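4.2 Comparing the two fingertip pads

So, on to the part I was most excited about! We wanted to know whether the softer Sowa pad beats the stiffer Stusex pad once you leave the lab bench and work over fabric. I kept the linkage the same for both (Theda Voß would have had my head otherwise) and swapped only the rubber.
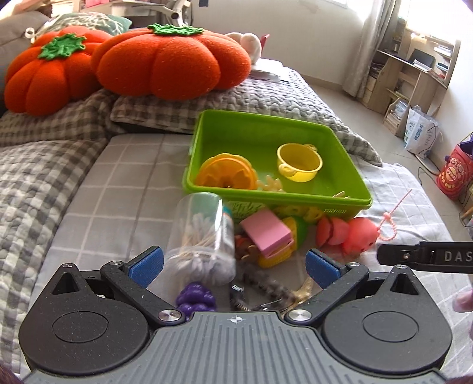

The controller was Doltance, set to its middle force level, and we logged 2,167 grasps in all. I threw out 473 of them for bad timestamps, which hurt a little, but Etelka Gulyás checked the logs and agreed they had to go. Small boxy things are my favorite test items, with two flat sides and nowhere for a pad to hide.

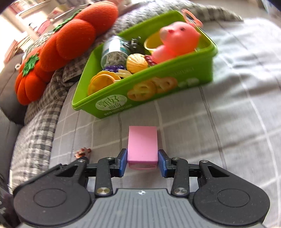

Itham, June

I reran the scoring this month with Kiri Pearce's labels, and the ranking of the pads didn't change. Soft goods are still a pain for both of them. Cluttered starts were scored separately, and I'd love to have more of those (our goal was 3,000 grasps before filtering, oh well).

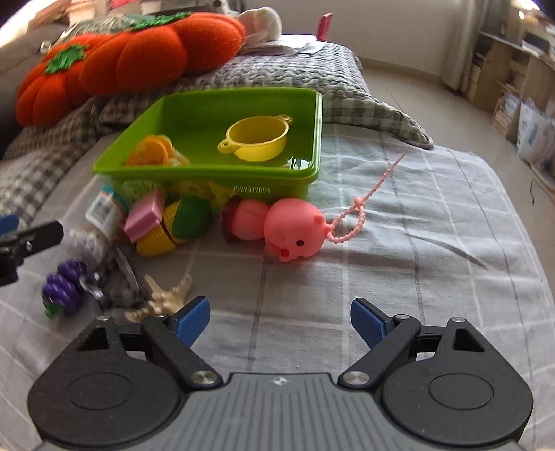
Figure 3. Open fingers over a cluttered start, with the green tray behind the loose toys.

For the boxy items I counted a grasp as good only if the block stayed upright between the pads for the whole lift. Ashton Sutcliffe thinks that's too strict, and we're still arguing about it.
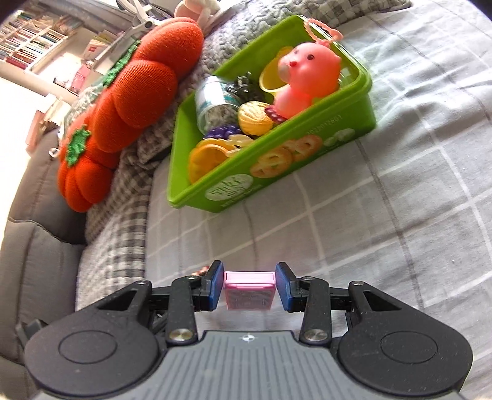
Page last changed: June, 4:15 p.m.

The Sowa pad came out ahead on this rule, mostly on off-center grasps, where the Stusex pad tends to let the item twist. I'd pick Sowa for household work, but it wears faster, and Section 4.3 gets into that.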